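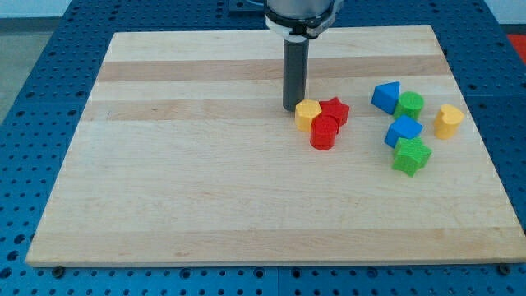 Figure 1. Test area with the arm over the wooden board and the coloured shape blocks.

Search this site Search Go

17 November 2025
By Ayantu Dinsa and Yoga Chin

Planning the equipment for the block pushing rig

3. What we needed to buy

The department already had the arm and the blue perforated table, so our budget only had to cover the work surface, the blocks, the tool and the fixings. Our supervisor, Delia Quiroga, set a limit of 133 pounds and asked for a written case for anything over 56.

For the surface we looked at an acrylic sheet from Cenard and a wooden cutting board. The sheet was flatter but would have taken most of the money, and it would have needed drilling. We chose the board. It sits straight on the table and the bolts go into the existing holes, so the only extra cost was the bolts and washers.

The blocks were harder to settle. Eugeniusz wanted one shape in several colours, to keep the vision part simple. Yoga wanted different shapes because they turn differently when pushed. We bought a mixed plastic set that includes cylinders, stars, a cube and a heart, in red, yellow, green and blue. A second set is in the plan for July, as small parts go missing.

We did not buy a gripper. The Vachon one we priced was well over the limit, and pushing only needs a straight rod. We allowed for five rods in case of damage — the workshop quoted less per rod for five than for two.

3.1 Delivery and delays

Pronberg delivered the fixings in the first week. The blocks took longer than the supplier said, and we lost testing time because we had ordered them last. Next time we would order the slow items first and leave the bolts until later.

3.2 Money left over

We finished under the limit and have kept the remainder for a lamp. Oriana Cáceres has asked Prilov for a price on one with a clamp that fits the table edge. If it comes in too high, we will use a desk lamp from the store room and put the money towards the second set of blocks.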